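Gripper Evaluation, Unit 7: Reading a Comparison Before You Believe It
Course notes, Greenberg lab section
Instructor: Corina Grabner

Before the session, read the Grurnow data sheet and the summary table from the July trial. Bring both. We will spend most of the hour on what the table leaves out.

7.1 The claim

Grurnow says its two-finger gripper, with soft sleeves, handles "mixed small components" as well as the Triltonov parallel gripper with bare jaws. The evidence is a run of 1,100 picks. That sounds like a lot until you ask what was picked. Most were plain blocks with flat sides, set down in the same direction each time. A pair of kitchen tongs would score well on that test.

Thaddeus Marchetti reran the comparison on the Greltstead bench using 57 picks per gripper and parts of uneven shape. The gap he found was wider than the one in the sheet, and it went the other way. I would not lean on his numbers either. Fifty-seven is a small run, and he changed the lighting halfway through. Read it as a reason to doubt the first result.

7.2 What counts as a pick

Write your rule down before you start. Lifted clear of the tray? Held through the move? Set down facing the right way? The sheet counts the first and the table counts the second, so the two percentages cannot go side by side. Several of last term's reports did exactly that.

Log each try with:
part and starting direction
finger opening at approach
where the fingers touched the part
result under your written rule
anything you moved by hand

That last line is the one people skip. If you nudged a part, the try is void — log it anyway.

7.3 Parts that make trouble

A pushbutton switch is a good test piece because it has no single width. The cap is wider than the body behind it, and the housing is wider again. Close on the wrong section and the part can pivot or roll. Soft sleeves may help with a round body. They also hide the exact point of contact from a wrist camera, and I have yet to see a vendor mention this.

Clear plastic and shiny trays are a separate problem. Any detector tuned on dull, solid-colored parts should be tested again here before you blame the fingers for a miss.
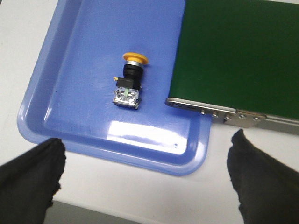
Fig. 7.1. Wrist camera view, fingers open. Mushroom-head switch with clear contact block, in the blue tray beside the conveyor. Note the glare on the tray floor.

Look at how much of the lower corners the fingers take up, and how soft their edges are at that distance. If your method needs a sharp fingertip outline, say how you plan to get one.

7.4 For next time

Plan a fair comparison of the two grippers using no more than 9 part types. One page. State what result would change your mind. "More testing is needed" will be handed back.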